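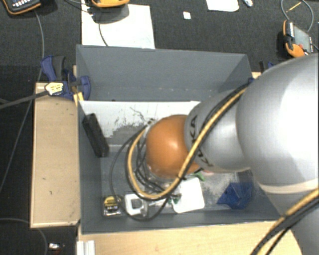
Vundska support replied that the June quarterly report was rejected because the contribution total on the summary page does not match the itemized schedule. The difference is 500 dollars. They asked us to check whether any donor had been entered as both a person and a business before we tried filing again.

Ticket: Campaign finance report will not submit
Product: Vundska Filing, state legislative races
Opened: June 15, 2024
Status: Closed, with one item left open

Original problem

Report goes through validation with no warnings. On submit, it comes back with "Totals do not reconcile, schedule A." No line number is given. Same result from two computers and in two browsers. Summary page shows the right total according to our bank statement. Schedule A is 500 dollars higher.

Step 1. Duplicate donors

Sorted the donor list by mailing address. 63 donors on the list. One address came up twice, once under a contractor's own name and once under the company, Bastine. Thought this was the answer, but these were separate checks with separate check numbers, both deposited. Left both in place.

Step 2. Import file

Our older records came over from Jistovano, which we used through the primary. Exported that file again and compared it with what Vundska has now. All the primary contributions match on date, name and amount. Refunds do not match. Jistovano stores a refund as a negative contribution. Vundska wants it on a separate schedule and drops the minus sign on import.

Found one refund in the file, for 250 dollars, to a donor who had gone over the limit. It was sitting in schedule A as a new contribution. A refund that should take away 250 and adds 250 instead gives the 500.

Step 3. Correction

Deleted the bad line. Entered the refund by hand under "Contributions returned" with the original date. Ran "Recalculate" on the summary page — it does not update by itself, even after saving. Schedule A less returned contributions now equals the summary total.

Submitted again. Rejected again, different message: "Attachment exceeds limit." The scanned loan agreement was 35 MB. Scanned it again in black and white at a lower setting. Submitted and got a confirmation number.

Reply from Vundska support

The minus sign problem is known and is planned for the July release. Until then, committees bringing in records from another program should check every refund by hand. Support also confirmed that the first rejected attempts do not count as filings and will not show up on the public page.

Still open

Mailing address for the vendor Hà prints on the public copy with the accent replaced by a question mark. The name is correct on our screen and in the PDF preview. Support says it is only a display matter and no amendment is needed. We asked for that in writing — have not received it yet.

Notes for whoever files next

Recalculate before validating. Validation reads the last saved summary, so an old total can pass and then fail on submit. Keep the confirmation email in the reports folder with the bank statement for the same period. Do not import the Jistovano file a second time, as it will bring the refund line back.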